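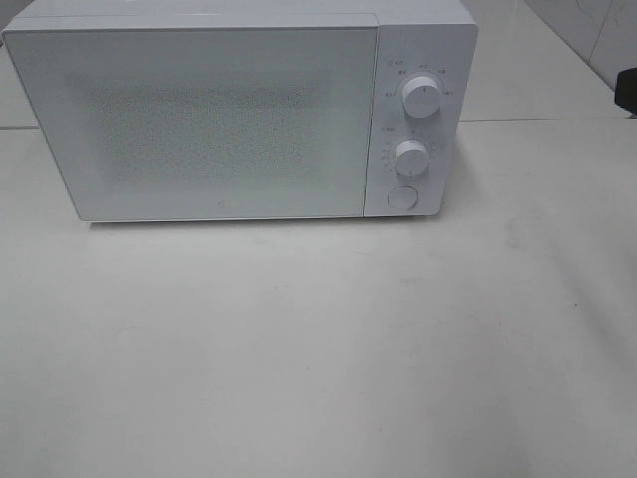 Practice microwave, door closed. Two knobs, one round button.

Luana Trindade
April 9, 2025

We are a small lab and we are planning what to buy for our kitchen-task robot. I promised to write down how we made the budget, so I will do it in this thread. Maybe it helps another group which is also buying for the first time.

First thing: we began from the task and left the catalog for later. The task is to open a microwave, put in a bowl, close it, set the time. When I wrote this on paper, our shopping list became shorter and also a little different.

Old list, from January: one arm from Prarnen with the biggest payload we could pay, one simple gripper, and "other" with almost no money. I am a bit ashamed of this "other".

A bowl with food does not weigh much. We do not need a strong arm for it. What we need is reach and a good wrist. A door that swings on a hinge asks the hand to follow a curve, and the arm must have free space to do that without hitting the table.

So I asked for quotes for two arms. The Prarnen is the stronger one. The Akano is lighter and costs less, and the support contract is for 2 years. With Prarnen you pay the support separately. Please read this line in your quote, I missed it the first time.

Now the gripper. A round knob needs fingers that close evenly from both sides and a wrist that can turn far enough. A push button needs only one fingertip, but the tip must be narrow and a little soft. We will buy one parallel gripper from Irano and 6 pairs of spare fingertips. Fingertips wear out. Put them in the budget as a consumable, like paper for the printer.

Cameras: I wanted to save here, and my colleagues did not agree with me. White knob on white panel on white table is not an easy thing for depth sensing. The labels near the knobs are thin and grey, and in our picture I cannot read them. If the robot must know where the knob is pointing, the camera has to see the small notch.

So we moved money from the arm to the cameras. One fixed camera for the workspace, one on the wrist, and a lamp with diffuser. The lamp is the cheapest item in the whole plan and I think it will help us the most. I will tell you later if I was wrong.

The part that people forget: the things which the robot will touch. We want more than one model of microwave, with different doors and different controls. A policy that knows only one microwave is not very useful for us. We reserved money for 10 objects in this category, appliances and bowls together.

In total, 70 percent of the budget is for arm and gripper. The rest is cameras, light, table, objects, spare parts and shipping. Shipping was higher than I expected, and customs is a separate line.

Question for those who already bought from Rocha, the reseller: do they keep spare parts in stock, or do they order each time from the manufacturer? For us a long wait for one broken cable is worse than a higher price.

Someone asked if we considered renting. Yes. For a short project I would rent. Our project is long, and after we added insurance the difference was small.

The order is not signed yet, so comments are welcome, especially about wrist cameras. I will post the final list in this same thread when the purchasing office approves it.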